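February, desk corner, continued from the last page
Start 9.40

Carried on with the desk and the built-in shelves in the Steltley room. Yesterday's list had four things left on it: empty the right-hand cubbies, wipe down the whole unit, decide about the glass door, sort the drawers. Three done, one half done. Notes mostly for Thongchai, who has the room after me and will want to know where his things went.

Right-hand side first. Everything came out of the cubbies that follow the curve of the wall and went on the floor in the order it came out. Mostly paper: old Travton catalogues, two ring binders of delivery notes, a folder of paint cards with half the cards missing. Also a stapler that doesn't close, a tape measure with the hook bent over, and a box of picture hooks I had been looking for since before Christmas. The binders went to the cupboard in the passage, bottom shelf, spines out. Catalogues to paper recycling except the newest one. Stapler thrown away. I straightened the hook on the tape with pliers and it still reads 2 mm over, so it has a strip of red tape on it now. Don't use it for anything that has to fit.

Measured the cubbies while they were clear, with the good tape:

Straight cubbies, inside width 330
Inside depth, straight section: 290 at the top, 288 at the bottom
Curved section: front edge wider than the back, varies, no two the same
Desk depth 600 at the left end

All mm. The curved ones are the nuisance. A square storage box only goes in if it is small enough to clear the back, and then it leaves a wedge at each side where pens end up. I tried the Rattanakul fabric boxes that Silvana bought for the other room. They go into the straight cubbies with a finger's room either side. In the curved ones they stick out at the front and look bad. I would leave those for things that stand up by themselves, or leave them alone altogether. No need to fill them just because they are there.

10.50. Wiping down.

Wet wipes did the flat surfaces well enough. The underside of the lowest shelf had a brown ring on it, old coffee at a guess, though how it got onto an underside I can't say. Wipes wouldn't shift it. Washing-up liquid in warm water, 100 ml in the measuring jug with a small squirt, on a cloth, left for five minutes, then wiped again. Faint mark left. You only see it with your head on the desk.

The edges want more care than the faces. White finish is sound everywhere except the front lip of one upright, at hand height, where it has been knocked by something, probably the chair back. It is a chip the size of a lentil. I have put a dab of the Murnusitz filler in it and will rub it back tomorrow. The shade on the tube says pure white and it dried a bit creamy on the test card. Silvana looked at it from the door and couldn't find the spot, so it will do.

Two wipes per cubby is plenty. I used more on the first ones and they streaked.

11.30. Glass door.

The ribbed frosted panel had been rattling when the drawers were shut hard. Took the door off, found the lower hinge screw turning in its hole with nothing to bite on. Glued in two matchsticks, trimmed them flush, left it over lunch — screw holds now. Refitted and adjusted so the gap is even top to bottom. The question was whether to keep the door at all. Thongchai is for taking it off and having the whole run open. I am for keeping it. It is the one place in the unit where you can put the ugly things (chargers, the spare extension lead, the tin of screws) and not see them. Left on for now, his turn to argue.

Cleaning the ribs: a soft toothbrush along the grooves, top to bottom, then a dry cloth. Across the grooves just moves the dust into the next one.

2.15. Drawers.

Top drawer done. Pens tested on scrap, about a third of them dead. Second drawer is cables and I got as far as tipping it out, pairing what could be paired, and losing patience. The rest are in a freezer bag inside the drawer with a question mark on it. Bottom drawer not opened. It sticks, and I think the runner on the left has dropped, but that needs the drawer out and someone holding the torch. Half done, then.

The cardboard goes down to the yard when it is full. There is still room in it for flat stuff.

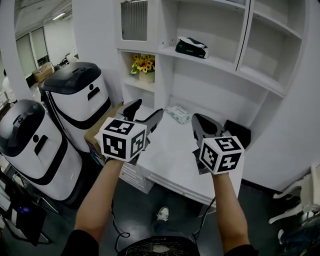

Vol. 2, p. 16

Where things stand by mid-afternoon. The sunflowers are back in the lower left cubby in their white pot. They had been moved twice and this is the place everyone seems to put them. The dark green and white bag is folded flat on the middle shelf. It can go in the passage cupboard if it is still there next week. Wipes left on the desk towards the back wall, put the flap down after use or the packet dries out.

Bins: both of the white ones are to stay on the left of the desk. I tried them under the desk and your knees find them. Tried them by the door and people dropped paper at the desk end anyway. The near one takes general rubbish, the taller one behind it takes paper. I have written that on a sticky note but the note won't hold on the lids, so it needs a proper label. Silvana has the label machine.

The empty cubbies on the right stay empty until the labels are done. I know the temptation. If something has no home yet, put it in the cardboard box by the desk and add it to the list.

Left to do:

Bottom drawer, runner. Two people.
Rub back filler on the upright, fine paper only, then one thin coat.
Felt pads for the chair so the chip doesn't come back. The sheet in the workshop is self-adhesive, cut to suit.
Cable bag. Anything still unclaimed at the end of February goes to the electrical skip.
Labels for both bins and for the boxes, same size of lettering on all of them please.
Ask Silvana whether we are buying more Rattanakul boxes or making do with what the other room can spare.

One more measurement, asked for by Thongchai and forgotten this morning: clear height from desk top to underside of the first shelf, at the straight end. Got 412. His lamp is 430 to the top of the arm, so it goes at the curved end or it gets a shorter arm. I didn't measure the height there, the tape had walked off by then.

Filler tube is in the top drawer, lid on tight. Matchsticks too.

Stopped 3.50. Swept, door shut, key on the hook.

S.A. read this and adds: the missing paint cards are in my bag, will bring them back.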